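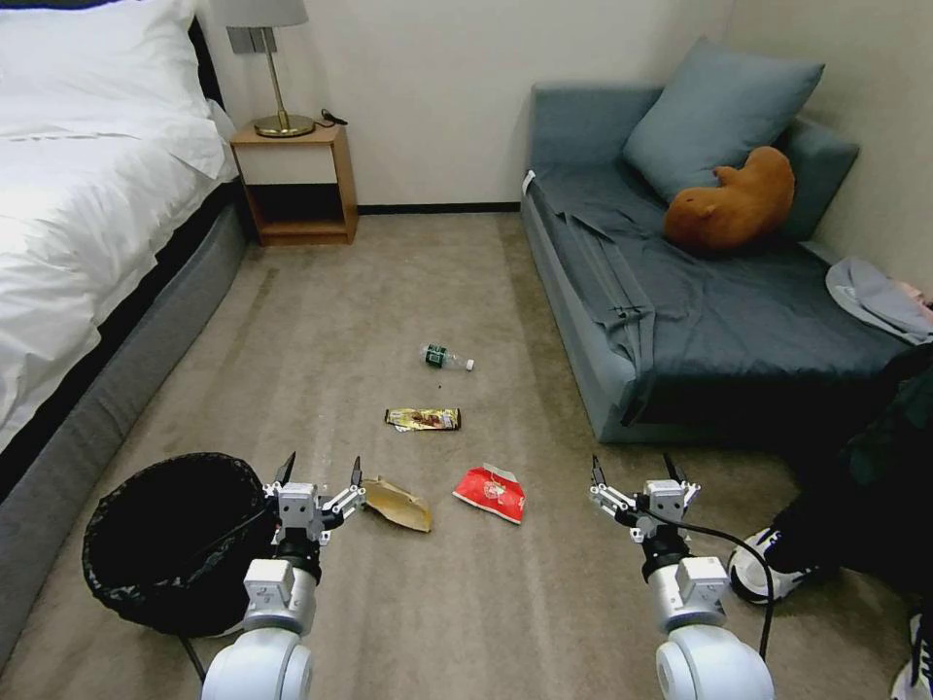

Guest room floor with litter and a lined wastebasket.

Aneck Lodging Waste Project
Progress report to the Bullesell Fund, August
Prepared by Divya Nadar

This has been our best stretch so far, and I'm really glad to be writing it up! When we last reported, we had one guesthouse signed on and a lot of plans. We now have three - Jumby, Yeom and the original site on Aneck Road - and all of them are sorting trash from their guest rooms every day.

What we did

Most of the work went into the housekeeping routine. Until spring, everything a guest left behind went into one bag on the cart and from there into the dumpster. The carts now carry a second bag for clean paper and cardboard, and a small crate for bottles and cans. The housekeepers at Yeom came up with the crate (we had planned on a third bag, which kept tipping over) and the other two sites picked it up right away.

We held eight training sessions, all of them short and on paid time. The early ones had too much talking from me. By the end we were mostly sorting real trash on a tarp and arguing about coffee cups, and people remembered far more of it. Coffee cups still go in the landfill bag, by the way. The hauler was firm on that.

Jumby also changed its in-room card. The old one had a long paragraph about the planet. The new one says what goes where and thanks the guest, and the front desk gets more questions about recycling than it used to, which we love.

What was harder

Food wrappers are our biggest headache. Paper with grease on it ruins a bag of clean paper, and it takes a second look to tell the two apart when you have a full hallway of rooms to turn over before check-in at 3:00. We've asked the hauler for a simple photo sheet and expect it next month.

Two pickups were rejected in June, both from the same site and both for food. There have been none since we moved the paper bag to the far end of the cart.

Spending

We are within budget on training and supplies. Printing came in under, and with your approval we'd like to move what's left to cart hardware, mainly hooks and lids.

Next

Yeom wants to try compost in the breakfast room, and I'd like to start there before we touch the guest floors. We're also talking with two more guesthouses near the harbor. One has asked for a visit in the fall, and the housekeeping lead from Jumby has offered to come along and show them her cart.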